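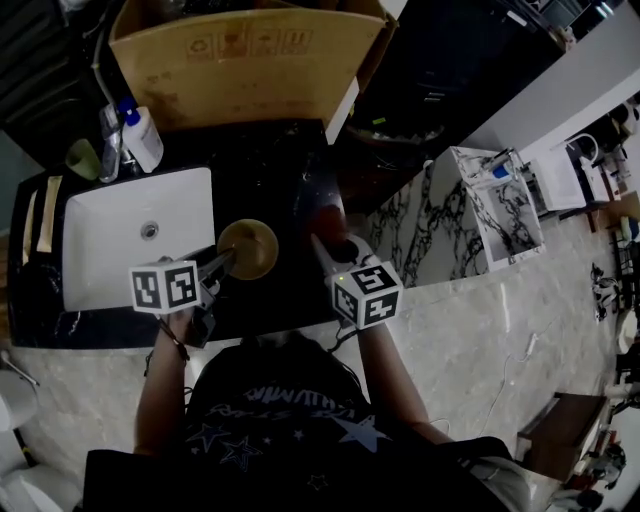

洗手台工位,双手各持一只夹爪,左手一侧伸向金色圆碟(也可能是盖子)

发件人:Kirsty Katene
收件人:手持采集与模仿学习讨论列表
主题:Re: Flestance 开放日有人去了吗?想问几个细节

各位好:

开放日我去了,从上午进场一直待到下午四点多散场。昨天列表里有人问细节,我把笔记整理了一下,分段回在下面。原信引用保留,方便没看到的人对照。笔记是站着记的,有些地方不全,我没把握的会写明。

> 大家好,
>
> 周六 Flestance 的开放日我临时有事没去成,想请去过的人讲一讲。我们组打算年底前在实验室里搭一个家居场景的采集点,目前卡在选场景和选手柄上,所以主要关心下面几件事:
>
> 一、他们演示的是哪些场景,是搭出来的样板间,还是在真房间里做的?
> 二、手持夹爪用的是不是 Kerkar 那一套,标记块装在什么位置,反光台面上能不能认出来?
> 三、一天能采多少,废掉的多不多,废的原因有没有统计?
> 四、背包和线缆对人的动作影响大不大?
> 五、数据给不给外面的人用?
>
> 如果有讲义或者幻灯片,也请告诉我去哪里找。先谢谢了。

先说总体情况。开放日在 Chaudhry 楼的二层,报到处在楼梯口,领一张胸牌和一页纸的日程。上午是两场报告,下午分组看演示,每组由一名工作人员带着走。场地不大,走廊里排队比较久,我这一组轮到浴室工位时已经晚了二十多分钟。午饭自理,楼下有一家面馆,人多。

下面逐条回。

> 一、他们演示的是哪些场景,是搭出来的样板间,还是在真房间里做的?

演示分厨房、卧室和浴室。厨房和卧室是搭的,墙是活动隔板,家具可以推走。浴室用的是楼里原有的一间,没有另外搭。带队的人讲,浴室搭过一次样板,洗手盆没有接水,台面高度也不对,后来就放弃了,直接在真浴室里做。

信最上面放的是浴室工位。台面是亮黑色的,有很淡的白色纹路,白色方盆嵌在里面。后面台面上压着一个敞口的大纸箱,盆后有按压瓶和别的小东西。地上也放着线和杂物。我问过要不要先清场,对方的回答是他们有意不把东西收干净,每次开始之前只确认要操作的物体在手够得到的地方,其余的照旧。他们认为背景越接近平时越好。对这一点我有保留,后面再说。

浴室这边当天安排的任务都很短,主要是拿起、挪开、放回,以及把小件归到一边。任务卡上每条就一句话,操作的人看完就做,做完把卡翻过去。没有规定用哪只手先动,也没有规定路线。厨房的任务长一些,有开柜门和关抽屉。卧室我只看了叠毛巾,排队的人太多,没看全。

> 二、手持夹爪用的是不是 Kerkar 那一套,标记块装在什么位置,反光台面上能不能认出来?

对方说是在 Kerkar 那套的基础上改的,外壳和手指换过,电气部分没有动。改动的图纸没有发,只在报告里放了一页,翻得很快,我没有抄下来。

标记块是白色的立方块,几个面上有黑色图案,左右夹爪上各有一个,照片里看得比较清楚。两边的手指颜色不一样,左边灰色,看着是金属的,右边白色。我问了为什么不统一,工作人员说是在比较两种手指,哪种合适还没有结论,目前混着用,记录里会注明。右边那只在标记块上方有一盏小绿灯。灯的含义我当时没有问到,请有说明书的人补充。

反光的问题在上午第二场报告里专门讲过。亮黑台面会映出标记块的倒影,早期版本有时会把倒影也当成标记块,手的位置就突然跳到台面下面去。现在的做法是在后处理里加一条限制,凡是落在台面平面以下的检测结果一律不要。台面平面由采集前的一小段扫描得到,所以每换一个房间都要重新扫一次。有听众问镜子怎么办,报告人承认镜子更麻烦,眼下靠人工标出镜面范围,还没有自动的办法。

光照方面,他们没有另外补光。报告里给的建议是避免单侧强光直射标记块,黑白对比会被冲掉。你们如果在朝南的房间里做,可能要加窗帘。

夹爪最大开口按他们的说法是几乎 100 毫米。我试了一下练习用的那只,抓普通的杯子没有问题,大的洗发水瓶要换个角度从窄的一面夹。练习用的和演示用的是不是同一批,我不清楚。

> 三、一天能采多少,废掉的多不多,废的原因有没有统计?

这部分有数字,是报告最后一页上的,我拍板前核对过笔记两遍:从十月开始到开放日前,浴室场景共录了 1,984 段,其中 491 段在检查时剔除。厨房和卧室的没有给。单日最多的一次录了 198 段,也是浴室。报告人说单日的最高数不要拿来做计划,那天几个人轮着做,任务又都是最短的那一类。

剔除的原因分了类,但没有给各类占多少。按报告里的先后次序记在下面:

标记块被身体或物体挡住的时间太长。弯腰去够台面里侧的东西时最容易出这种情况。
两只夹爪靠得太近,左右标记块互相遮挡。
任务没做完就停了录制,多半是操作的人按错键。
时间戳对不上。报告人讲是早期固件的问题,更新之后少见了。
物体掉进洗手盆。这一类后来改为保留,另外打标签,不再算废。

最后一条我觉得值得参考。他们原先只留成功的,后来发现掉了再捡起来的过程对训练有用,就把规则改了。改规则之前已经剔除的有没有找回来,我问了,回答是找回了一部分,具体多少没有说。所以上面那个剔除数是按新规则还是旧规则算的,我不能确定,引用时请留意。

检查是人工做的,每段由一个人看,有疑问的再由第二个人看。看的人不看自己录的。回放工具叫 Tilta,是他们自己写的,能把头部视角和两只夹爪的轨迹并排放在一起,拖动时间轴时一起走。界面朴素,反应很快。我问能不能拿来用,对方说代码还没整理好,暂时不对外发。

> 四、背包和线缆对人的动作影响大不大?

有影响,不过比我预想的小。线从夹爪往下垂到手腕这边,手往前伸的时候基本不碍事,手腕大幅度翻转时会带一下。我自己试戴了大约一刻钟,重量主要在肩上,一刻钟之后脖子有点酸,头部要一直低着看台面,酸的原因可能更多在这里。工作人员的安排是每人做半个小时就换下来休息,当天也是这么执行的。

线缆长度要按人来调。太长会在台面上拖,碰到瓶子;太短手伸不直。他们在背带上用魔术贴固定,换人时重新量一次臂长。这个步骤写在上岗的检查单上,检查单贴在门背后,我抄了一份:

看电量,两只夹爪和主机分别看。
擦标记块,用干布。
戴好背带,调线长,双臂前伸确认不绷。
两只夹爪各开合几次,看屏幕上的读数是否跟着变。
扫描台面。
读任务卡,开始录制。

擦标记块这一条请不要跳过。在浴室里做,标记块容易沾水汽和指印,我们组自己的采集点也碰到过,当时查了两天软件,最后发现是图案上有一层雾。

地上的线也要注意。浴室地面窄,转身时脚下容易绊到。带队的人进门时提醒了一次,参观的人一律站在门外看,里面只留操作的人。我们看的时候是从走廊的屏幕上看头部视角,和照片里的角度差不多,都是从上往下。门口能看到的很有限,个子不高的建议早点排到前面。

> 五、数据给不给外面的人用?

目前不给原始视频。理由是真房间里难免拍到私人的东西,还没有处理完。轨迹和任务标签打算先放出来,时间没有定。想要的可以在他们的登记表上留邮箱,登记表在报到处,是纸质的,网上那一份我没有找到。有合作意向的单位可以单独谈,需要签一份协议,我没有问内容。

讲义的事:上午两场报告的幻灯片说会发给登记过的人,我到今天还没有收到。收到之后如果允许转发,我再发到列表里。

再说几点你没有问、但可能用得上的。

背景保持杂乱这件事,我的看法是要看用途。如果模型将来在很多不同的家里用,杂乱的背景有好处。如果你们只有一个采集点,东西又一直摆在原处,模型很可能记住那个纸箱在哪里,杂乱反而没有起到作用。提问时我讲了这个意思,报告人同意,说他们现在每隔几天会把不相关的东西换一批位置,但没有做过对比实验。你们若是有人手,这个对比不难做,同样的任务,背景固定一组,背景移动一组,数量拉齐,我愿意帮忙看结果。

深色台面上的深色物体也提一下。采集时人看得见,回放时压缩过的视频里边缘会糊成一片。浴室工位这张照片里,台面靠后有一个暗红色的东西,就在金色圆碟旁边,两者在黑台面上的醒目程度差得很远。建议你们录之前先用实际的压缩参数录一小段回看,再决定物体怎么选。

真机部分,下午最后有一场双臂机器人的演示,用的是厨房的数据训练的策略。任务是把碗从沥水架放到柜子里,我看的那几轮有成有败,失败多出在柜门开得不够大。浴室的策略没有上真机,问到时间表,回答是还要等移动底座到货。所以浴室数据到底好不好用,现在没有人能给出结论,你们参考的时候要把这一点算进去。

交通方面,下次去的人注意,Chaudhry 楼的正门周六不开,要从侧门进,侧门按铃以后要等一会儿。停车位很少,我是坐公交去的,下车走七八分钟。

关于你们选手柄,我的建议是先借一套用两周再买。Flestance 那边有一套可以外借,要排队,借期和押金请直接写信去问。选场景的话,可以从台面高度固定、任务短的地方开始,洗手台是合适的,镜子要先想好怎么处理。

笔记里还有几页是上午第一场报告的,讲坐标系标定,和你的问题关系不大,这里没有放。需要的人单独给我写信,我扫描了发过去,字迹潦草请包涵。厨房那边的长任务我看得不仔细,卧室更少,有看全了的请接着往下补。

Kirsty Katene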